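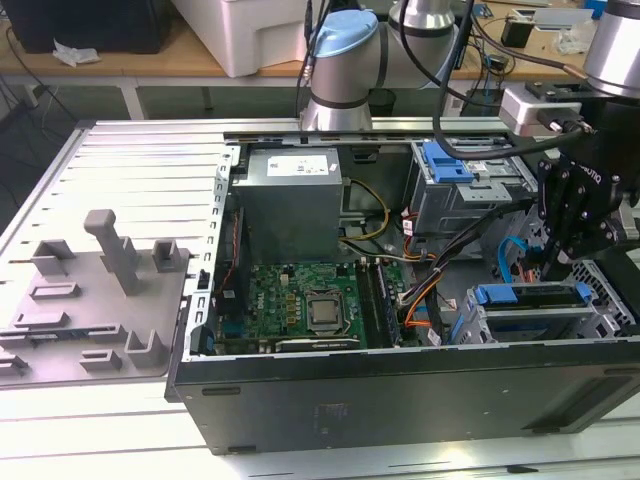 Fig. 1. Desktop tower on its side, cover off, two arms at the bench.

Handout 6: Can a machine do your chores yet?
April 6, 2024
By Elli Jääskeläinen
Print this page | E-mail this page

Okay, so last time we did dishes and laundry, and most of you came out gloomier than you went in. Today is the shop floor, and I picked taking old PCs apart because I've done it myself (two summers, a lot of skinned knuckles) and I still think it's a great test!

A big rigid part in a known spot is the friendly bit. Give an arm a drive cage with a handle and a decent model of the case, and I'd bet on the arm. Cables are where I stop betting. They bend, they hide each other, and two towers of the same model never have them lying the same way. Look at the orange and red wires in Fig. 1 and try to write down where they'll be in the next machine. 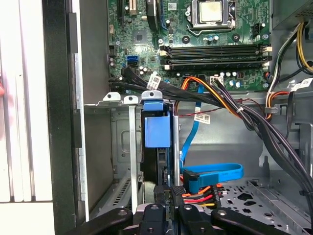 Fig. 2. Drive with blue caddy handle; the blue SATA cable loops beside it.

Now think about unplugging that blue cable. You'd pinch the connector, feel for a catch, wiggle a little, and pull straight. Your fingers do all that without asking you. A two-jaw gripper has to get in past the power wires first, and it can't wiggle what it can't reach.

So my answer for now is "some of it, slowly, with a person nearby." Dalibor Trnka thinks I'm too harsh and he may get his turn in the discussion hour.

For next time: pick one chore at home, write out every step, and mark the ones where you went by feel. Keep it under 2 pages, please.

Contact: Elli Jääskeläinen | Copyright 2024 | Back to top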